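Section 4: Washing a Comforter at Home

Read this section before you believe the care tag. Tags are written to protect the seller, and the one on the Valente comforter says "spot clean only" on a cotton shell that has been through my washer for years.

Before you start

Check the drum size. Machine makers quote capacity in pounds of dry laundry, which tells you very little about a comforter. If you have to shove it in with your knee, it won't rinse. Use a bigger machine at the laundromat.

1. Look over the seams. Close any gap with small stitches before washing.

2. Treat stains with plain dish soap and a soft brush. I have tried the Pritum stain stick on coffee and on ink - the coffee came out, and it comes out with dish soap too.

3. Load the comforter loosely, spread evenly around the drum. In a top loader with a center post, don't wrap it around the post.

4. Add half the detergent the bottle calls for. The cap lines are generous, and the people who print them also sell the detergent.

5. Wash on cool or warm, gentle cycle, 39 minutes or whatever your machine has closest to that.

6. Run a second rinse. Squeeze a corner. If it feels slick, rinse again.

7. Dry on low, stopping every 50 minutes to shake out the filling and turn the whole thing over.

CAUTION: Never lift a soaked comforter by one corner. The wet filling drags on the stitching and will tear it.

NOTE: Mikier dryer balls are supposed to cut drying time. Lanying Jin ran 4 loads with them and 4 without and found no difference worth the price. Clean tennis balls break up clumps just as well.

Putting it back on the bed

Printed covers fade faster than plain ones, whatever the package says about locked-in color. Turn them inside out for every wash and keep them off a sunny line. A pink print like the bedding under the little teal table is the sort I'd wash cool every time, and if a bed doubles as a play spot, clear off the table and the orange-tan plush before you strip it, then shake the cover outdoors so crumbs don't end up in the drain filter. 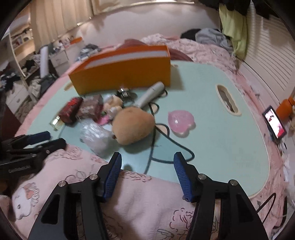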